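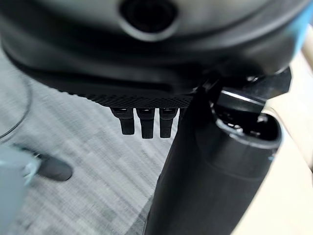
滑り止め加工の入った黒い帯と、その下に並ぶ短い突起

「工具不要」「穴開け不要」。車載用品の箱でこの言葉を見るたびに、私はまず裏面の注意書きを読む。たいてい、表より字が多い。

Hultaroraのルーフボックス用ベルト式キャリア「Bravov」もその口だと思っていた。屋根のレールにもドア枠にも金具を付けず、幅広のベルトと樹脂の台座だけで荷物を載せるという製品である。開発を率いるルディヴィーヌ・フェラン氏(Ludivine Ferrand)に話を聞いた。

最初に尋ねたのは、高速道路で本当に使えるのかという点だ。

「使えます。ただし積載は32キロまでです。箱にもそう書きました」

その数字はボックス本体の重さ込みなのか。少し間があって、「込みです」と返ってきた。同社の標準ボックスは空で6キロあるから、荷物に使えるのは残りになる。カタログの見出しからそこまで読み取れる客がどれだけいるだろう。そう言うと、フェラン氏は「見出しについては私も営業と揉めました」と苦笑した。

塗装への影響も気になる。台座と屋根の間に砂が噛めば、走るたびにやすりをかけるようなものではないか。

「砂は噛みます。そこは否定しません。取り付け前に屋根を拭いてください、としか言えないんです。前作のThalerでは台座の縁が硬く、返品の理由の多くが擦り傷でした。今回は縁を柔らかい材質に替えています」

試験では台座を付けた車で600キロを走り、塗装面を確認したという。長いのか短いのか、判断に困る距離だ。盆に東京から実家へ帰り、戻ってくれば超えてしまう人もいるだろう。

「もっと走るべきだという声は社内にもあります。私もそう思っています。7月から雨天を含めた試験を追加しました」

では、なぜ結果を待たずに発売したのか。

「夏の需要に間に合わせたかったからです。ほかに言いようがありません」

言い訳をしないのは結構だが、買う側としては落ち着かない返事である。

競合のZakeroは、ドア枠に掛ける金具を併用する方式をとる。取り付けには手間がかかるし、車種ごとの部品も要る。フェラン氏は自社の利点として、車を買い替えてもそのまま使えることを挙げた。

「2台持ちのご家庭なら、載せ替えて使えます。金具式だと部品を買い足すことになりますから」

それはそのとおりだろう。一方で、ベルトは車内を通すため、雨の日には水が伝ってくるという話をよく聞く。Bravovではどうか。

「伝います。ドアの手前でベルトを一度ひねると減りますが、ゼロにはなりません。説明書の2ページ目に図があります」

説明書を見せてもらうと、確かに図はあった。小さい。

駐車場で取り付けも試させてもらった。ベルトを通すところまでは簡単で、手こずったのは締め具合のほうだ。どこまで締めればよいのか、目安になる印がない。フェラン氏が私の締めたベルトを指で押し、「もう少し」と言う。締め直すと、また「もう少し」。自宅の駐車場に、そう言ってくれる人はいない。

「締め具合の表示は次の改良で入れます。時期はまだ約束できません」

荷物は年に何度か、行き先も近場という人なら選択肢に入ると思う。私は雨天試験の結果が出るまで、財布を出すつもりはない。そう伝えると、フェラン氏は「出たら送ります」と言って名刺の裏に私のメールアドレスを書き取った。

最終更新:7月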